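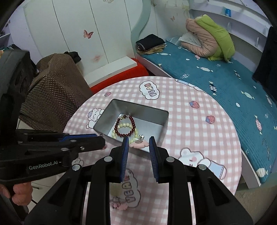

Course reader, p. 497

Unit 3: Demonstrations without the robot
Notes by Marianna Zawadzka, with corrections from Roy Hollis

Last unit we drove an arm by remote control and learned that picking up a spoon can fill an afternoon. This unit drops the arm. The person holds the grippers, does the job by hand, and the cameras on the grippers record it. The policy is trained on what the grippers saw and where they went.

Beads are a mean test. In the Juson set, the red bracelet lies across the cream one inside an open tin, and the charm and pink flower pendant hang over the rim. Grab the pendant and you are also pulling on the cream bracelet, and whatever lies on top of it has a say in the matter. Write down what you think the policy should do first. Keep the paper; we will be unkind about it later.

The Jarnstead comparison used 1000 demonstrations, of which 574 survived filtering. The usual causes of death were lost tracking and a gripper leaving the other one's view. Salian's group trained on both the full set and the filtered one, and the filtered one won. The students who did the filtering have asked that this be mentioned.

Two points people drop on the exam:

The recorded action is the motion of the gripper, plus how far it is open. Your elbow is your own business.

A cluttered bedroom with cartoon rabbits on the tablecloth is good training data. A policy raised on bare gray benches tends to fall apart when it meets a cupcake print.

Reading for June: Annamalai's chapter on contact with flexible objects. Skip the section on rope unless you like rope.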